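4.3 Grasp state estimation for thin-film packages

The planner described in Section 4.2 assumes that the state of the gripper is known at every step: empty, holding, or slipping. For boxes and cans this can be read from the finger position alone. If the fingers stop before they are fully closed, something is between them. Bags of candy break this rule. The film folds flat where there is no candy behind it, and a gripper holding only a fold closes almost as far as a gripper holding nothing. In early trials of the packing task the controller often declared a missed grasp while the bag was still in the fingers, opened again, and dropped it.

We therefore estimate the grasp state from two signals: finger motor current and the wrist camera image. The current is low-pass filtered and compared with a free-closing profile recorded at startup. The image is passed to a small classifier that outputs a probability for each of the three states. The two estimates are combined by a Bayes filter whose transition matrix was set by hand. A transition from empty to holding is only allowed while a close command is active, and a transition from holding to empty must pass through slipping unless an open command has been sent. This last rule removed most of the false drops.

The classifier was trained on 2829 labeled images, taken from teleoperated runs of the same task. Labels were assigned by one annotator and checked by a second. Images in which the two disagreed were left out of training but kept for the analysis of failure cases. We did not try to balance the classes. Slipping is rare in the data, and weighting it more heavily in the loss made the filter nervous - it began to report slip whenever the printed film changed shape under the fingers.

Timing turned out to be the harder problem. Motor current arrives on the control bus and is stamped by the motor driver, while images are stamped on the host when they are received. The difference between the two clocks drifts over a long session. Our logging tool, Jurkia, estimates the offset from the start of each close command, which shows up both as a rise in current and as motion in the image. With this correction the two streams could be aligned to within 36 ms on all runs. Without it, the filter was fusing a current reading from after contact with an image from before it.

The planner uses the output in a simple way. When the state is holding, it continues toward the goal pose above the tote. When the state is slipping, it stops the arm, raises the grip current by one step, and waits for the filter to settle. If the filter has not settled after 600 ms, the planner lowers the object to the nearest support surface and starts a new grasp. It does not attempt to catch or regrasp in the air. The camera's position relative to the gripper matters for all of this, as the classifier needs to see the fingers and the film together. Figure 2 shows the setup during the packing task.

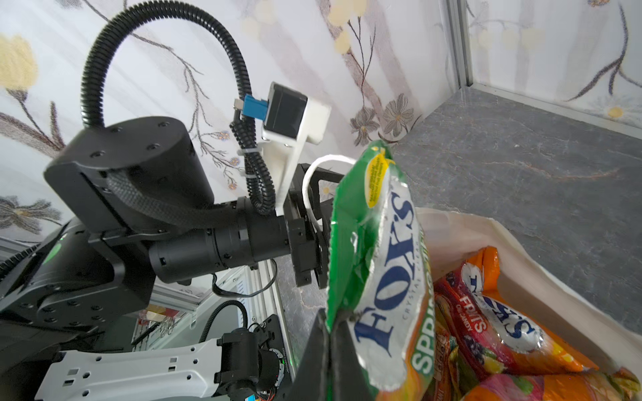

Figure 2. Packing task with candy bags. The camera module sits in a white 3D-printed mount, and the gripper holds a Fox's crystal clear bag. A second Fox's bag lies in the cloth tote.

Thodoris Konstantinidis objected, on reading an earlier draft, that a hand-set transition matrix hides most of what the filter knows about the task, and that it should be learned from the same runs as the classifier. We tried this. The learned matrix was close to ours for empty and holding, but the slipping row depended heavily on which operator's runs were used. We kept the hand-set values and list them in the appendix.

Two limits remain. The free-closing profile is recorded once and is not updated as the motor warms up, so the current signal becomes less useful late in a session. The classifier has also seen only printed packaging. We expect it to do worse on fully transparent film, where the fingers remain visible through the object, and we have not tested this case. The next section reports results with the filter turned on and off, using the same planner settings in both conditions.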